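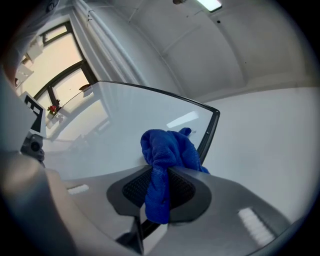

Tracking quality in Nellau depends on how many usable features the pose estimator finds in each wrist-camera image. Shiny surfaces cause most of the bad segments, and wiping tasks are the usual place to meet them. With a blue cloth pressed on a glossy white panel, the window frames show up a second time as a faint reflection in the panel, and a ceiling light leaves a white streak close to the cloth. The estimator can lock onto the reflected window as if it were a real one behind the surface. The steps below set up a reflection mask and check it before you process a full session.

4.3 Setting up the reflection mask

Before you start, finish the lens calibration in 4.1. The mask uses the fisheye model and will not load without it.

1. Open the session in Nellau and choose Tracking > Masks > New.
2. Set Mask type to Planar reflective.
3. Step through the recording until the glossy surface is in full view and the cloth is not moving quickly.
4. Click along the outline of the surface. Leave out real windows, curtains and ceiling fixtures, as these hold most of the good features.
5. Set Highlight threshold to 20. Raise it only if plain white walls start to be masked.
6. Turn on Exclude gripper body. The housing along the bottom of the view picks up light bars of its own, and these stay with the camera as it moves.
7. Click Propagate. The mask is carried forward and backward through the session.

Note: Propagation of a session with 2951 images takes about 8 minutes on the standard workstation. You can keep working in other sessions while it runs.

Caution: Do not draw the mask over the fiducial marker. The marker is read in a separate pass, and a masked marker gives no gripper width for that stretch.

4.4 Checking the result

1. Open Tracking > Report and sort by Inliers.
2. Look at every segment with fewer than 20 inliers. Segments under this limit are shown in orange.
3. If the path jumps sideways in one of these segments, go back to step 4 of section 4.3 and redraw the outline there.
4. Click Accept, then export.

Note: Masks saved before the June release open as read-only. Use Duplicate to get a copy you can edit.

Questions about mask settings go to Rhonda Thibodeau in the Clatitville office.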